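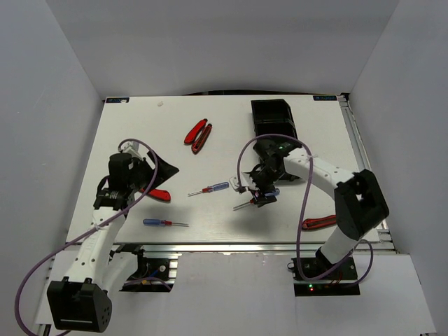 Castum Court Notes

Data card and readme, version 2

Contents
What is inside
How the files are organized
How the notes were made
Columns
Known problems
Use and license
Changes

What is inside

Castum Court Notes is a collection of short written previews and results of amateur basketball games from the Pladura regional league. It has 350 games. For 300 of them there is a preview written before the game and also the final score. The other games have only the score, as the preview was lost or was never written.

I made the collection for people who want to study how a preview compares with the result. It can also be used for practice with text search or simple statistics. It is not made for betting and I do not give any odds.

How the files are organized

There are two main files. The file games.csv has one row for each game. The file previews.csv has one row for each preview, and it is joined to the first file by the column game_id. Both are saved in UTF-8 with a comma between fields. If you open them in a spreadsheet program, please import game_id as text, otherwise the zeros at the beginning are removed.

The folder named teams has a small file for each of the 6 clubs in the league. Grokau has two names in the older material, because the club changed its sponsor in January. I kept the name that was used on the day of the game and put the present name in the column club_now.

How the notes were made

The previews were typed from the printed league bulletin. I corrected clear printing mistakes, for example a doubled word, but I did not change the style or the opinion of the writer. Scores were taken from the official score sheets. Where the bulletin and the sheet do not agree, the sheet is used and the column score_conflict says yes.

Columns

game_id: number of the game, four digits
season_part: first or second half of the season
home, away: clubs as printed
points_home, points_away: final score, with overtime included
overtime: yes or no
favorite: the club that the preview expects to win, or none
score_conflict: yes or no
preview_text: full text of the preview (only in previews.csv)

Known problems

The favorite column was filled by one reader only. In some previews the writer praises both clubs, and another reader could decide differently. When I was in doubt I wrote none.

Quarter scores are missing. They are on the sheets, but the handwriting is often hard to read.

Use and license

You may use and share the files for study and teaching, if you mention Castum Court Notes. For printing complete previews in a book or a magazine, please ask the league first. Small scripts for loading the files are in the Shojaei folder and have the same conditions.

Changes

Version 2: added club_now, repaired wrong overtime marks in the second half of the season.
Version 1: first release.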